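Senside Under-Mattress Sleep Sensor
Set-Up Guide, Section 4: Placing and Calibrating the Sensor Strip

Revision of July 14, 2022. Replaces the placement instructions printed on the carton insert.

4.1 Before you start

Complete Section 3 (Connecting the Bedside Hub) first. The hub light must be steady green. If it blinks green, the hub has power but no network connection, and calibration data will not be saved.

You will need:
The sensor strip, with its cable attached
The two anchor straps
The hub, within reach of the cable
A tape measure

CAUTION: Do not fold the strip. It may be rolled with the printed side out, but a crease damages the sensing layer permanently. Creased strips are not covered by the Noviswood warranty.

4.2 Placing the strip

1. Remove pillows, blankets and sheets from the upper half of the bed. The mattress protector may stay on.

2. Measure from the head end of the mattress to the point where the sleeper's chest normally rests. Note this distance. It is used again in step 5 and in the app.

3. Lift the mattress on the side nearest the hub. On a king-size or heavier mattress, this is a job for two people.

4. Slide the strip between the mattress and the base, printed side up, with the cable end toward the hub.

5. Line up the center mark on the strip with the distance noted in step 2.

6. Pass one anchor strap through each end loop and fasten it to the nearest slat. On a solid base, use the adhesive pads in place of the straps.

7. Lower the mattress slowly. Check from the side that the strip has not shifted or rolled under itself.

NOTE: On a slatted base with gaps wider than 2 inches, place the Baran support board under the strip. Without it the strip sags between slats and breathing rate may read low. The board is sold separately.

NOTE: On an adjustable base, keep the strip entirely on the head section. A strip that crosses the hinge will crease the first time the base is raised.

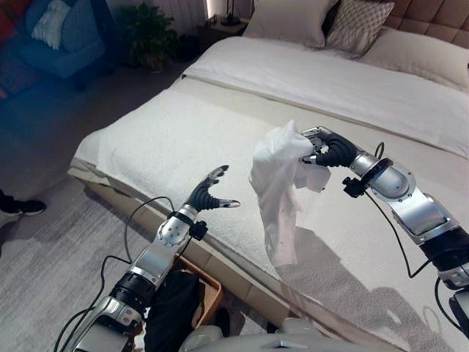 4.3 Routing the cable

1. Bring the cable out at the side of the mattress and down the inside of the bed frame.

2. Secure it with the clips supplied. Leave enough slack for the mattress to be lifted when the sheets are changed.

3. Push the plug into the port marked STRIP on the back of the hub until it clicks. The port marked AUX is for the room temperature probe and does not accept the strip, although the plug will go part of the way in.

CAUTION: Keep the cable clear of moving parts on adjustable and storage beds. Run the bed through its full travel once and watch the cable while it moves.

4.4 Calibrating

Calibration records the weight of the mattress and bedding so that it can be subtracted from later readings. Make the bed as it will be used, with nobody in it.

1. In the app, open Device, then Strip, then Calibrate.

2. Enter the distance noted in 4.2, step 2.

3. Press Start Empty Reading. Stay off the bed and do not lean on it for 10 minutes. Pets should be out of the room.

4. When the hub beeps, lie down in your normal sleeping position and press Start Occupied Reading. Breathe normally until the second beep.

5. Press Save. The hub light turns blue, then returns to green.

If the app reports "Baseline unstable", something moved during the empty reading. A ceiling fan or a washing machine on the same floor is enough to cause this – switch it off and repeat from step 3.

Repeat the calibration after changing the mattress, adding a topper or moving the bed. A change of sheets does not require it. A heavier winter comforter usually does.

4.5 Two sleepers

Each sleeper needs a separate strip and hub. Leave at least 6 inches between the inner ends of the strips. Calibrate one side completely before starting the other, and assign the sides in the app under Device, then Position.

The Hilstead hub (gray case) can be paired with the current model, provided both run the same firmware. Update the older unit first.

Text: Bogumił Makowska. Technical review: Lâm Đàm.

Continue to Section 5: Reading the Night Report.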